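Griltow Community Help > Floors and coverings > Carpet tiles

Streaky grey carpet tiles, joins showing, which way should they run?

Posted by Perrine Mallet
February, 3 replies

Hi all, quick one, typing this on my lunch so sorry for mess.

Got a biggish room in Rurneck with grey carpet tiles down, the streaky sort, light and dark grey mixed. Took the room on with the floor already in so no idea who laid them or when. No paperwork. Previous lot said they thought it was Edon who supplied but that's all I could get out of them.

Two things really.

First, the joins. When I moved in I swear I couldn't see them. Now I can, in places, faint but there. Worse late afternoon when the light comes in low. Is that wear, or dirt, or are the tiles shrinking? Can they shrink? They're not lifting as far as I can tell, you can run your hand over and not catch on anything, except one by the door which does feel a tiny bit proud.

Second, I need to swap four of them. Coffee on two, and two more near the door that have gone flat and dull. I have a box of spares in the cupboard which look the same but cleaner. No idea which way round to put them. Mine all seem to have the streaks going one way. Arrows on the back of the spares but arrows pointing at what?

Don't want to glue unless I have to. Room is in use most of the day so whatever I do has to be done before 8 in the morning. Things get put down straight on the floor in there, trays, boxes, soft stuff, all sorts, so it can't be sticky or damp by the time people come in.

Thanks in advance, will be back on tonight

Perrine Mallet

Tin-yau Fung

Arrows are the pile direction. All arrows the same way = what they call monolithic, looks like one big carpet. Arrows turned a quarter each time = chequerboard. With streaky ones people usually go all one way. Lift one of yours and look at the arrow on the back, then put the new ones to match. That's it really.

Joins showing is normal. Hoover more.

Perrine Mallet

Thanks Tin-yau. Lifted one at the edge, arrow goes towards the window wall. Came up easier than I expected, there was something tacky underneath but not what I'd call glue. Bit of grit too which I hoovered out while I was there.

Still puzzled about the joins though. Hoovering I do already - most evenings. Here's the floor so you can see what I mean about the streaks, and the joins if you look for them.

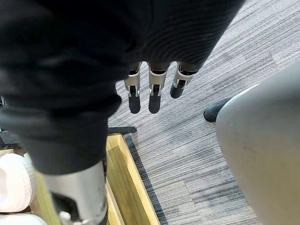 The carpet tiles, light and dark grey. Joins are faint, look to the right.

Streaks do all go the same way don't they? I keep looking at it and now I can't tell. Would it look daft if the new ones were a shade darker? The spares are definately a bit darker than what's down, I held one next to the old ones by the radiator and you could tell straight off.

Su-chen Tse

Long answer, was a fitter for a good few years and still do the odd job. In a rush so in no order.

Yes from your photo I'd say the streaks run the same way, so match that. Don't be tempted to turn the new ones to "break it up". With a plain tile you might get away with it, with a streaky one it'll stand out like a patch on a jumper. Arrow on the back to match the arrow on its neighbour, every time, and check more than one neighbour in case whoever laid it got one wrong. Happens more than you'd think.

The joins. What you've got there looks like nothing to me. I can see them if I look but they're faint. Usual reasons they start to show:

Pile crushed at the edges. Fibres along the edge haven't got anything to lean on so they go over first. Stiff brush along the join, both ways, then hoover. Try this before anything else, takes two minutes and you might be done.

Grit down the gap. Sounds like you found some already. Crevice tool on the hoover, slow, along the joins and not across.

Tiles creeping. If they're only on tackifier (that's your tacky stuff, it's meant to stay like that) and people drag furniture about, they can walk a bit. You get a row that's opened up and another further on that's tight and starts to lift. Your one by the door that feels proud - that's where I'd look. Go back from the door row by row and see if there's a gap opened somewhere. If there is, lift that row and the ones between and push it all back up snug. Not tight, snug. If you force the last one in it'll only pop up again.

Shrinking, can do, not common indoors. I wouldn't worry.

Swapping the four. Get a flat blade or a filling knife under a corner, lift slowly, don't yank from the middle. Keep the bits of fluff out of the join as you put the new one in, brush the pile of the neighbours back out of the way with the side of your hand. If it gets trapped you'll have a dark line there for ever more. Press down from the middle outwards, then walk on it.

Tackifier left behind is normally still good enough. If it's full of dust it won't grab. Wipe with a barely damp cloth, let it dry, try again. If still no good there's Tam do a small tub, roll on very thin and WAIT until it goes clear before you put the tile down. If you lay it wet it turns into proper glue and the next person will hate you. For your 8 o'clock thing I'd do that bit the evening before and put something over it so no one steps in it.

The shade. New ones are always darker or brighter, the floor has had years of sun and feet. Trick is don't put the new ones where the bad ones were. Take four good old ones from a corner or under a cupboard, put those in the middle where everyone looks, and put the new ones in the corner. Fiddly but works every time. Also have a look at the box for a batch number, if it matches one on the back of yours then you know it's only wear and not a different dye lot.

Coffee ones, before you bin them - rinse the face under a tap, bit of washing up liquid, dry flat not on a radiator (backing can curl). Could well come up and then you've got two more spares for nothing.

Things put down on the floor, fine. Just lift them when you move them, wooden trays and boxes especially, a rough bottom edge will pull a loop.

Shih-chieh Cheng

We had this at our place with a room of some 400 tiles and the boss just bought a big rug. Still see the joins round the outside but no one looks there. Worth a thought if you cant be bothered.

Don't use double sided tape whatever you do, left marks all over ours and picked up every hair going.

Perrine Mallet

Su-chen you're a star. Did the brush this evening and the joins by the radiator have nearly gone. Found a gap as well, third row in from the door, so that's going to be the proud one sorted I think. One coffee tile is in the sink. The other looks past it.

Batch number on the box doesn't match what's on the back of mine, or not the one I lifted anyway, so going with the corner swap. There's a tall cupboard at the far end I can pull out and steal from. Will do the lot before 8 tomorrow if I can get a hand with the cupboard.

No rug thanks Shih-chieh, people would trip on it!

Marking Su-chen's as the one that worked.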